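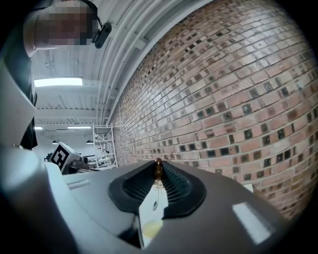

Patterned Brickwork
By Živko Angelovski, 05/11/2021

Patterned brickwork is the making of a design in a wall by changing the colour, depth or direction of the bricks, or by setting some other sort of block in among them. I've been keeping this entry going for the Workdale local encyclopedia for a while now, and I still get stopped in my tracks by a good wall (my family walk on without me).

Bond
Most of the plain walls you'll meet indoors are in running bond, where every brick is laid lengthways and each course is shifted along from the one below. It's also called stretcher bond. I like it as a background, as it keeps quiet and lets the pattern do the talking!

Insets
An inset is a tile or block let into the face of the wall. Dark square ones in staggered rows look very smart against red-brown brick, especially with pale grey mortar. Setting them out is the fiddly bit – one row started in the wrong place and the whole lot drifts. The old Georgiev works at Grundstead, built in 1939, had 770 of them on its canteen wall, and the builder's notebook gives over 2 pages to where the first one went.

Colour
Salmon, tan and reddish-brown bricks mix happily. Bricklayers usually take from several packs at once so you don't end up with a blotch of one shade.

Fittings
White pipes and conduits along the top of a brick wall are common in workrooms, and so is metal shelving at the foot of it. I'd always stand a rack against the brick before I'd drill into it. If you must drill, go into the mortar for light things.

See also: Nundcombe brickfield; Pointing.

Comments

Moss58: My nan worked in that canteen. She said the tiles were a pain to dust.

P. Harl: Is the Nundcombe page coming back? It was down in March.

Contact the editor | © Workdale local encyclopedia | Back to top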